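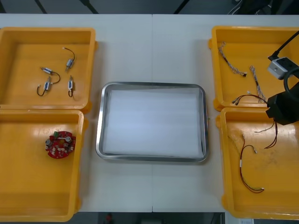

Como organizar a bancada de desmontagem sem perder o juízo (nem os motores)

Pergunta de Reto Frei, publicada na secção Oficina e Bricolage
domingo, 16 de junho

Boa tarde a todos. Ando há dois anos a desmontar pequenos electrodomésticos avariados, com a desculpa de aproveitar as peças. A minha mulher chama-lhe outra coisa. O sistema, se lhe posso chamar isso, são tabuleiros de plástico amarelos em cima da mesa, um por tipo de peça: motores num, placas noutro, e por aí fora. No meio fica um tabuleiro de inox forrado a branco, onde ponho aquilo em que estou a trabalhar, para os parafusos não irem de férias para debaixo do armário.

Com os motores e as placas estou em paz. O meu problema são as cablagens. Tiro uma de dentro de um aparelho, pouso-a com toda a educação e no dia seguinte está casada com outras três. Os terminais prendem-se em tudo, incluindo na manga da camisola. Já experimentei sacos com fecho (acabo com 26 sacos iguais e nenhuma ideia do que têm dentro), já experimentei pregos na parede e já experimentei gritar.
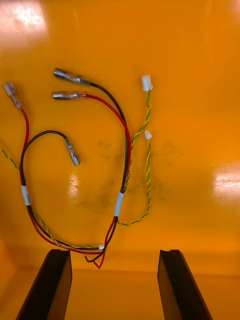 Cablagem com terminais de encaixe fêmea e fita branca a segurar os fios

Três perguntas, portanto:
Vale a pena guardar a cablagem inteira ou corto os terminais e deito fora o resto?
A fita branca que já vem de origem fica ou sai?
Os motores podem ficar ao monte, com os fios soltos, ou estou a arranjar sarilhos?

Obrigado desde já. Respostas do género "deita tudo fora" já tenho cá em casa de graça.

3 respostas

Resposta de Ursina Zaugg (marcada como melhor resposta)

Inteira, sempre. Um terminal cortado com dois centímetros de fio não serve para nada, e sei do que falo porque tenho um frasco cheio deles desde um dezembro em que me achei muito prática.

A fita deixa ficar. Está ali a manter a forma do conjunto, e é essa forma que te diz mais tarde de onde saiu cada ramo. Se a tirares ficas com esparguete. Quando a cola já não agarra, ponho uma volta de fita nova por cima da velha, no mesmo sítio, antes de mexer no resto.

Para guardar faço assim: deito a cablagem na mesa, sigo a curva que ela já tem, dobro-a em oval e prendo com uma tira de velcro a meio. Os terminais ficam todos virados para o mesmo lado e levam um saquinho por cima, preso com um elástico. Não puxes pelas mangas transparentes para as endireitar, saem com uma facilidade desagradável. Etiqueta no velcro com o aparelho e o modelo. "Fios vários" não conta como etiqueta, embora eu perceba a tentação.

Uso caixas baixas da Tidard, as compridas, com 24 divisórias. Uma cablagem por divisória. Quando enche, enche, e sai a mais antiga. Esta última regra cumpro-a mal.

O par entrançado verde e amarelo vê bem a que é que ligava antes de o reaproveitares. Nem todos os verde-amarelos são terra, e pela cor não se fica a saber. Multímetro e aparelho desligado da tomada.

Resposta de Vinzenz Aigner

os motores ao monte aguentam, o que parte é o fio junto à solda se puxares por ele para tirar o motor lá do meio. pega sempre pelo corpo. eu enrolo o fio à volta do motor e meto um elástico, feito. as placas é que não as punha soltas a dançar no plástico, mete-as num saco antiestático, os sacos vêm com qualquer peça de computador e toda a gente os deita fora

as caixas da Belton também dão e são mais baratas, a tampa é que fecha quando lhe apetece

Resposta de Boonmee Saithong

Eu tinha 1,000 peças catalogadas numa folha de cálculo, com fotografias e tudo. Depois mudei de computador. Guarda o que couber numa prateleira.

Comentário de Reto Frei
Ursina, fui comprar velcro. A primeira cablagem correu bem, a segunda prendeu-se à primeira pelo próprio velcro. Vinzenz, os elásticos ficam para o próximo fim de semana. Boonmee, a minha mulher leu a tua resposta por cima do meu ombro e manda cumprimentos.

Comentário de Ursina Zaugg
O lado áspero para dentro, Reto.

Comentário de Lorenz Bühler
Alguém sabe se as divisórias da Tidard se compram em separado? Perdi duas.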